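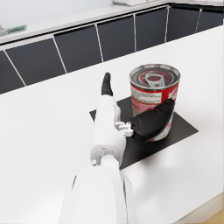 4. Grasp set-up for the can task

This section covers the grasp settings for teams entering the Skevine student league in the can placement event. It assumes that the simulator is installed and that the practice kitchen from section 3 loads without errors. The task uses a short food can with a pull tab and a flat square pad. The start view from the arm should show the can upright with the pull tab facing up, and the black finger pad should press low on the side of the can, clear of the lid. A grip taken near the rim tends to tip the can when the arm lifts. If the speckled counter is in view but the can is not, go back to section 3.4 and reset the camera.

4.1 Before you start

1. Close any other copy of the simulator. Two copies running on one club computer will share a settings folder and overwrite each other.

2. Open the Zavirell control panel and select your team profile. Do not work in the profile named Default.

3. Set the control rate to 500 steps per second. The league server rejects runs logged at any other rate.

4. Load the task file can_pad from the Fover folder. The loader reports 1,966 objects and then opens the kitchen. A lower number means that the download is incomplete.

Note: The task file replaces the one issued in December. Saved grasps from the older file will load, but the wrist offset is wrong. Record them again.

4.2 Setting a single-arm grasp

1. Select one arm in the panel. The other arm locks at its rest position.

2. Move the hand to the approach point with the jog keys. Use slow jog within a hand's width of the can.

3. Open the fingers fully and lower the hand until the finger pads are level with the lower half of the label.

4. Close the fingers with the force slider at its lowest mark. Raise the slider one mark at a time until the contact light stays green.

5. Press Save Grasp. Enter a name without spaces.

6. Lift the can a short distance and hold it there for 3 seconds. If the contact light changes to amber, lower the can, open the fingers and repeat from step 3.

Caution: Do not raise the force slider past the red mark to cure a slipping grasp. The simulator will allow it, but the run is scored as a crushed can. Slipping is nearly always a height or angle fault.

4.3 Setting a two-arm grasp

The two-arm event uses one can for each hand and a single pad between them. Both cans must be held before either is moved over the pad.

1. Switch to the overhead view. Check that the pad is clear.

2. Set the left grasp as described in 4.2 and save it.

3. Lock the left arm. Set the right grasp and save it under a different name.

4. Unlock the left arm and press Hold Both.
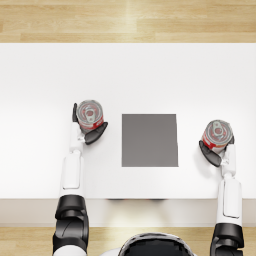

5. Check the clearance between each hand and the pad. The hands do not have to be level with each other, but neither one may cross the center line of the pad while the other arm is moving.

6. Choose which arm goes first and set it in the Order box. If the box is left blank, the left arm moves first.

7. Run the sequence at quarter speed. Watch the forearms as well as the hands, as most collisions in practice runs occur at the wrist during the return move.

8. Run the sequence at full speed and save the log.

Note: Mirroring the left grasp to make the right one saves time but carries over any angle error with the sign reversed. Check a mirrored grasp with the lift test before using it.

4.4 Fault codes

Code 542: contact lost during lift. Repeat 4.2 from step 3.

Code 543: both arms inside the pad area. Check the Order box.

Code 560: grasp name already in use. Rename and save again.

Any other code should be copied in full, with the log file, to Ott Jankauskaitė at the Strazds workshop desk. Do not edit the log before sending it. An edited log cannot be replayed, and the run will have to be repeated.

Continue to section 5 for release height and pad alignment.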